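Stories > Short Fiction > The Water Keeper

Afaf Abou Jaoude had sold 400 bottles of singing water by May, and she still got goosebumps every time! Each one sat for 7 nights beside an old radio in her shop in Sorham, soaking up waltzes.

"Try it," she told Tamer Khalaf, who had come about his knees. "It's the Nava batch – all cellos."

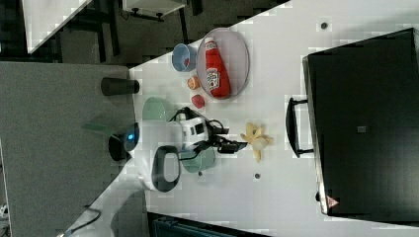 Tamer drank. He was 60, a retired surveyor, and he believed in maps. But something hummed low in his chest, and his foot began to tap.

"Is that a waltz?" he whispered.

"It is!" Afaf grabbed his hands, and off they went between the shelves, knees and all, while every bottle in the place took up the tune.

38 shares | 2 comments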